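Textile Sorting and Reuse - Project Report
Iestyn Powell and Sioned Skyrme
Unit 2, Household Materials

Aim

To find out if a mixed pile of donated clothes and offcuts can be sorted by feel and weave before anyone reads a label. We wanted to know which fabrics get muddled and wich ones snag on each other.

Background

Clothes came from a drive at Landeg in May. Total of 176 pieces once the socks were taken out. Most were cotton or cotton blend, going by the labels we checked later. Some had no label at all - cut out, or washed blank.

Method

Tip out a bag. Pull one piece at a time. Decide knit or woven, then plain or printed, then light or heavy. Write it on the sheet. Check the label last. We did the first half at Stokow and the rest at Ukcombe, where the light is better for telling colours apart.

Knits were the slow ones. They stretch when you pull, and whatever is lying on top comes along too. Florals were easy to spot in the pile but harder to get out, specially when the piece was long and twisted round something else.
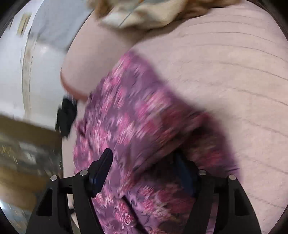 Fig. 1. Purple floral fabric bunched against pale pink ribbed knit.

Results

Sorting by feel matched the label for over 80 pieces. Worst group was thin knits, we kept calling them synthetic when they were cotton. Ribbed knits were nearly always right, the ridges give it away. Fuzzy things got put in their own heap becuase we couldn't agree on them.

Anything with a print we tended to guess as woven. Wrong a fair few times. Colour made no difference to the feel but it did make us rush.

Problems

Bags got mixed up between Stokow and Ukcombe so one sheet had to be redone. Scale only read in big steps - no use for single tops, so "light or heavy" is just our opinion.

Next time

Smaller bags. Same table for the whole thing. Sort knits first, prints after. Sioned wants to try it blindfold to stop us guessing from the pattern. Sheets are in the blue folder at Stedon.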